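Dredberg's Old Library Reading Room Gets Its Big Table Back

DREDBERG, 2025-08-26 - If you have walked past the old library on Martens Street any evening lately and wondered why the lights were still on, the answer is a table, and a very nice one at that. The long reading room on the ground floor, shut to the public since January while the floor was redone, opened its doors again this week as a shared hobby and repair room, and the people of Dredberg (and a good many from over in Tisham, we noticed) came along with their half-finished projects, their sewing, their broken lamps and, in nearly every case, something to eat.

The room is run by the Jumo Workroom, the same friendly crowd who used to meet above the shoe shop until the stairs got to be too much for some of the longtime members. They raised $3,160 over the winter and spring through bake sales, a plant swap and one very wet outdoor concert, and the town put in another $2,000 toward the new floor and lighting. That covered the job with a little left over, and the little left over went straight into mugs, glasses and a shelf for the tea.

"I had been carrying my knitting and my soldering iron up those stairs for years, and I can't tell you how glad I am to be on the ground floor," said Ileana Căpraru, who looks after the opening hours and the key list. "People keep asking me what the room is for. Well, what have you got at home that you never finish? Bring that."

And they did bring it! On our visit there was a dining chair with its seat out, two people working on the same jigsaw from opposite ends, a boy sorting bicycle bells by how loud they were, and a lively discussion going on over by the window about whether a toaster from the 1980s was worth saving. (The owner thought so. The others were coming around to it when we left.) There is no set program and no teacher, although somebody nearby usually knows a thing or two, and if they don't they will probably come over and have a look with you anyway.

The tables were the part that took the longest. Heikki Pitkänen, a retired joiner who moved here from Tisham, spent most of the spring sanding down old tabletops that had been sitting in the library basement under a tarp, and then a few more weeks deciding on a finish. He settled on keeping the wood light and plain, and he would like everyone to know that he does not mind a bit about rings from cups.

"A table that's too good to put a cup on is no use to me or anybody else," he told us, setting his own coffee down to prove it. "I'll give them a rub every January. In between, please, just use them."

They are being used, all right. By the middle of the evening the spot nearest the tea things had filled up in the comfortable way such places do, with a big white mug at the front, a glass of somebody's, a bag of chips, a tub of Haribo Dragolo with its yellow bear on the label, and a little orange 3D-printed boat of the kind called a Benchy, complete with its cabin and chimney. There were wires trailing over the wood and a cloth in a heap behind them, and the electric kettle kept watch from the counter beyond, next to a stack of wooden boxes. Nobody seemed in any hurry to clear up, and we can't say we blame them.
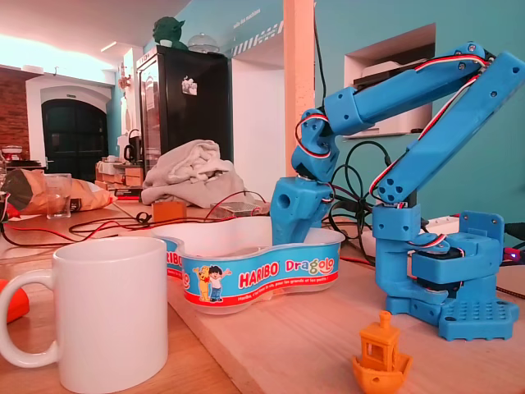

Opening hours and how to join

The Jumo Workroom is open every evening from six until nine-thirty, and on weekend mornings from ten until one. You can drop in without signing up for anything. Regulars who want a key and a shelf of their own can join for the year, and at last count the Workroom had 167 members on its list, the youngest of them nine and the oldest not telling. Children are welcome with a grown-up.

Tea and coffee are by donation, and there is a jar. Snacks are whatever people bring, and Ileana asks that open bags and tubs go home with you or into one of the lidded boxes at the end of the night, as the old building does get the occasional mouse. Please rinse your own mug. Wires, chargers and small parts should go back to the person who brought them, and anything left behind is kept in the drawer by the door for a month.

Still wanted

The Workroom is hoping to find a few more things before the evenings draw in: desk lamps in working order, a sturdy step stool, clean cotton cloths, and jars with lids for screws and buttons. A second kettle would be very welcome too. There is also a fund started for a proper sink in the back corner, which stood at $445 when we last asked, and the next bake sale will go toward it. Heikki has promised rye bread, so it may be wise to come early.

Donations can be dropped off during opening hours at the side entrance on Martens Street, where the ramp is. The front steps are still being repaired and should be ready in a few weeks.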